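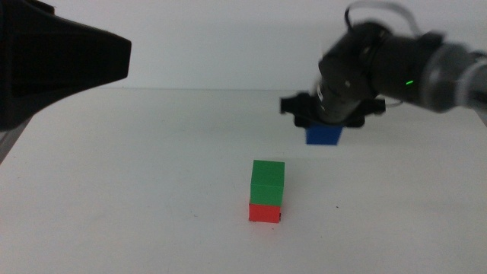 ## Lornlow Early Numeracy Materials: progress report, second period

Prepared by Iestyn Gwynne for the Nasution fund

### Work completed

Printing of the Foltine workbook finished in June. 850 copies were delivered to the Bemlow store and checked against the order; 41 had binding faults and were returned to the printer, who has agreed to replace them at no charge.

The comparison unit (taller, shorter, on top of, underneath) was rewritten after the first trial. Tasks using two cubes, one stacked on the other, now come before any task using written numerals. Teacher notes were shortened to a single side per lesson.

### Trials

Six schools are taking part. Four have returned their record sheets. Haruto Ueda has entered these and is querying gaps in the attendance columns.

### Spending

Print costs were within budget. Postage was over, owing to a second delivery to the two island schools. The difference has been met from the travel line.

### Next period

- Collect the remaining record sheets
- Revise the weighing unit
- Agree storage at Bemlow beyond the current lease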